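Informe de avance n.º 3 – Proyecto Jevach, adecuación de cocinas domésticas
Fecha: 2022-07-17
Responsable técnica: Marianna Stępień
Destinataria: Raymonde Fortin, Fikon

1. Objeto

El presente informe recoge el estado de los trabajos en la cocina piloto de Sarkmont. Cubre la reorganización de los utensilios de mesa y cocción, la revisión de la zona de fregado y el gasto imputado a la partida de menaje. Las actuaciones sobre carpintería se tratan en documento separado.

2. Estado de los trabajos

De las 12 tareas previstas para esta fase se han cerrado siete. Quedan abiertas las relativas al almacenamiento bajo encimera y al etiquetado de los cajones.

El criterio general no ha variado respecto al informe anterior: los utensilios de uso diario se mantienen a la vista y al alcance de la mano. Los de cocción permanecen colgados en el escurridor metálico de la pared (cucharón, espumadera, espátula de madera y colador de malla). Los palillos y las piezas pequeñas de mango se agrupan en un único soporte, que se manipula sobre la mesa auxiliar, cubierta con una toalla azul. La toalla sustituye al mantel rígido planteado en la propuesta de Levchenko, descartado por el ruido y por el deslizamiento de las piezas.

El soporte admite palillos y mangos de distinta longitud. Se pidió a los usuarios que no lo llenaran por completo; el exceso de palillos dificulta la extracción de uno solo y desplaza el peso hacia un lado. 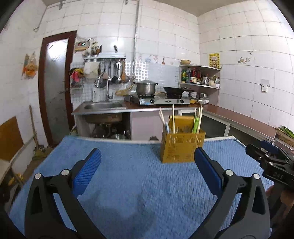
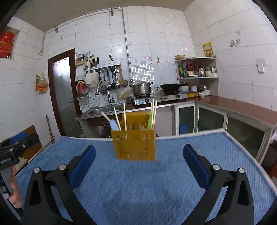

Soporte de palillos y utensilios, mesa auxiliar con toalla azul y zona de fregado al fondo. Cocina piloto de Sarkmont.

3. Zona de fregado y cocción

El fregadero de acero inoxidable y el grifo alto se conservan. La cocina de gas de dos fuegos se mantiene en su posición; el fuego izquierdo se reserva para la olla grande con tapa y el derecho para el wok. No se propone ningún cambio de equipos en esta fase.

El hueco abierto bajo el fregadero sigue siendo el punto menos resuelto. Se usa como depósito de ollas y de material diverso, sin división interior. La solución prevista es un estante regulable de una sola altura, pendiente de confirmar la cota libre bajo la cubeta. Hasta disponer de esa medida no se cursará el pedido.

4. Gasto

Se han imputado 110 euros a la partida de menaje, correspondientes a textiles de mesa y pequeño material de organización. El estante no está incluido. No se solicita ampliación del presupuesto.

5. Incidencias

La entrega de las etiquetas se ha retrasado por un error en la referencia del pedido – ya corregido con el proveedor. El retraso no afecta al resto de las tareas.

6. Próximos pasos

– Medición del hueco bajo el fregadero y pedido del estante.
– Etiquetado de cajones, una vez recibido el material.
– Segunda ronda de consultas con los usuarios sobre la ubicación del soporte de palillos: mesa auxiliar o encimera.

El cierre de la fase se mantiene para septiembre. La relación de justificantes de gasto se remitirá a Fikon con el informe siguiente.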